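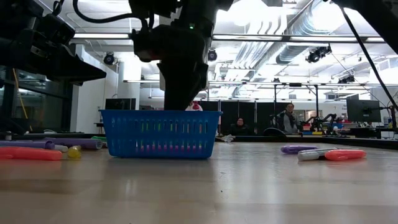 Another list member wrote:

> We've now done 6 weeks of the Kimis color method with both of mine and I'm
> a convert. Every page gets marked up: green for the main idea, yellow for
> facts and dates, pink for anything they don't understand. My older one used
> to stare at the history book and now she reads with a marker in her hand
> the whole time. The pages look amazing. The Kimis people say kids remember
> 63 percent more of what they read this way and I believe it. The full
> family course is $410, which I know is a lot, but the Hillivholm group is
> looking at buying it together and sharing the log-in. Has anyone else tried
> it? I think we should make it the standard for the fall study circle.

Okay, I'll be the grump. I'm glad it's going well at your house and I don't want to talk you out of something your kids like. But you're asking the group to put money in and to make it the standard, so I'd like to slow down a little.

First, the 63 percent. More than what? I went through the public pages on the Kimis site last night and found the number in four places, and none of them tells you what the other kids were doing. If the comparison is children who read a chapter once and then got up and walked off, I'd expect almost anything to beat that. Copying out a sentence would beat it. So would telling your brother about it at lunch. I'd want to know how long they waited before the test, too. Ten minutes later and three weeks later are very different questions, and for a history class I only care about the second.

I wrote to them through the contact form and asked. What I got back was a friendly note with a discount code in it.

Second, highlighting in general. This isn't a new idea with a new name on it, it's an old idea with three colors. My understanding from the reading I've done (I'm a parent, not a researcher, so check me) is that marking up a page doesn't do much for memory by itself. It feels like work, the page looks used, and when you go back over it the bright parts look familiar. Familiar is the trouble. You see the date in yellow and think, yes, I know that one. Then somebody shuts the book and asks you for the date and it's gone. I did this all through college and I have the grades to show for it.

What does seem to help, and it's much less fun, is shutting the book and trying to say what was in it. Then opening it again to see what you missed. Then doing that again a few days later when you've half forgotten. Kids hate this at first. Mine complained for most of a month. It feels worse than rereading even while it's working better, so nobody is going to sell a very cheerful video about it.

Third, and this is where I might be unfair, I think the pink is the only good part of the whole method. Having a child stop and say "I don't get this" is worth something. If you told me your kids were going back to every pink line afterward and sorting it out with you or with a dictionary, I'd be half persuaded. Are they? I ask because when we tried something like it a couple of years ago, from a library book, the confusing parts got marked and then sat there. Marking them had somehow become the same as dealing with them. By spring we had a science book with whole pages colored in and a kid who couldn't tell me what a solvent was.

Also, whose books? The study circle borrows a lot of its copies and we've promised to return them clean. The course materials say to use photocopies, and I'd like somebody to work out what that costs in paper before we sign up.

On the $410: I'd be careful about the shared log-in. The terms say one household. I know people do it anyway, but I don't think the group should put it in writing as a plan. And if we each had to buy it, that money goes a long way in used books.

I should be fair about the other stuff that's been pushed on this list, some of it by me. I was the one who talked up Gukel back when it was free, the quiz thing with the daily streaks. I still think the quizzing was sound. The streaks were a mistake. My younger one figured out that you could keep a streak going by answering the 2 easiest cards every night, and that's what he did, for ages, very proud of himself. So I'm not claiming I can spot a dud from across the room. I missed that one completely.

And before that there was the Ondieki planner, which some of you will remember. Lovely thing. Ours has February filled in and then nothing.

My worry is that we keep buying the part that can be bought. A planner, a course, a set of colors, an app. The parts that seem to matter are dull and cheap: enough sleep, a book the kid can mostly read, somebody asking questions who wants to hear the answer, and going back to it later. I can't prove that either, so treat it with the same suspicion.

If people do want to find out whether the method works, we could test it ourselves before fall and it wouldn't cost anything. Here's what I'd suggest, and please pick it apart:

- Take chapters from the same book, as close in length and difficulty as we can find.
- Each kid does one chapter with the colors and another by reading a section, closing the book and saying it back out loud. Same amount of time on each. That part matters, the colors take longer and extra time alone could explain a lot.
- Half the kids start with colors, half with saying it back.
- A week later, with no warning, they write down everything they remember from each chapter. Books closed, no marked pages to look at.
- A parent who doesn't know which chapter was which reads the answers.

It won't be real science. There are too few of us and our kids will compare notes. But it would be our kids, with our books, and it'd tell us more than a number on a sales page. If the colors win I'll say so on this list and chip in for the course – my own household's copy, that is.

One more thing, on your older daughter reading with a marker in her hand all the time. I don't want to wave that away. If she was avoiding the book and now she's opening it, that's a real change and you should keep whatever is causing it. I'd only ask whether it's the method or having something to do with her hands. Mine reads better while he's peeling an orange. You could try her with a plain pencil for a week and see if she still picks up the book. If she does, you've got the same benefit and can mark in the margins and erase it after.

Could whoever is gathering names for the group purchase hold off until people have had a chance to answer? I'd like to hear from families who tried it and stopped. We tend to hear from people in the first few weeks of something, me included, and then it goes quiet and we never learn why. If you dropped it, I'd like to know when, and whether the kids noticed.

I can have some matching chapters picked out by the end of the month if there's interest. I'd need one other person to look them over and tell me if I've made the color ones harder without meaning to.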